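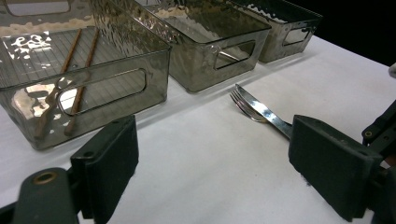

July, notebook entry, started 9:40 a.m.
Council meeting logs, Mustia

Picked up where Zbigniew left off. The city of Mustia has to publish a log of every meeting between a council member or senior official and an outside group that wants something from the city. The log and the register of lobbyists are kept by two different offices and have never been joined up. Our job is to join them and see which groups in the log are missing from the register.

Files in hand: 16 department logs, all PDF, all from the same half year. Eleven came through as real text. The rest are scans. Transport is the worst of them, printed and signed and then scanned at an angle.

10:15. Ran the text files through Toka with the settings from last time. It splits the rows correctly except where the "purpose of meeting" box runs over two pages, and then it starts a new row with an empty date. Fixed by carrying the date down whenever both the date and the official's name are blank. Checked Parks and Housing by eye and they look right. Planning uses a merged cell for days with several meetings, so the same fix works there, but by luck. Leave a note in the script.

11:05. Scans. Tried them straight, got garbage for Transport. Straightened the pages first and tried again, much better, though it still reads the 1 in dates as a slash. Nouhaila typed the last four pages of Transport by hand while I did the rest, quicker than arguing with it.

After joining everything and dropping exact repeats: 789 meetings.

Repeats need a rule. When two departments send people to the same meeting, both log it, and the wording differs. For now I treat them as one meeting if the date and the outside group match. That will wrongly merge two separate meetings on one day with the same group. Zbigniew thinks this is rare enough to live with. I would like to keep both versions in a side table so we can go back, and have done that.

1:30 p.m. Name matching. The register lists legal names. The logs list whatever the assistant typed. Alaoui appears in the logs as Alaoui, Alaoui Consulting, Alaoui Group, "Mr. Alaoui's office" and, twice in Housing, "the consultants." The first three I am happy to match. The fourth is likely the same firm but goes in the "ask" pile. The last is no match and stays blank. We do not guess at names, even when the date makes it obvious to us.

Naseo is a different problem. It is in the register as a trade association, and in the logs its member companies show up under their own names, sometimes with "(Naseo)" after them and sometimes not. The register rules say an association's entry covers its own staff. I read that as not covering a member company that turns up by itself. Nouhaila reads it the same way. Zbigniew is not sure, and wants the clerk's view in writing before we count any of them as unregistered. Agreed. Marked them with code N so they can be moved either way in one step.

2:50. Hand check. Pulled 100 meetings at random and compared the machine match with the register. Nouhaila did one half and I did the other, then we swapped. Wrong in 9 cases. Most of these are schools and neighborhood groups with nearly the same name as a registered body. One is a plain error in my cleanup, which strips the word "association" from the end of names and so turns two different tenants' groups into one. Took that step out and reran. Have not redone the hand check on the new version. Do that before anyone quotes a number from this.

Also found while checking: the register has a start date for each entry, and the join ignores it. A group that registered in June currently counts as registered for a meeting held in March. That is the kind of thing the council will care about, so the join needs to compare dates. The register we downloaded shows only the current start date. If a group lapsed and came back, the older period is gone. Asked the clerk's office whether they keep earlier versions. No answer by the time of writing.

4:20. Zbigniew called the Transport office about the missing pages (the numbering jumps from 12 to 14). They will look. The person who answered said page 13 may never have existed. Logged the call in the shared sheet.

To do:
- date comparison in the join
- new random sample, different seed, same two checkers
- letter to the clerk on association members, Zbigniew drafting
- ask Housing who "the consultants" were
- move the straightened scans to the shared drive, originals stay untouched in their own folder

Stopped 5:10. Script is saved as is, with the date problem still in it.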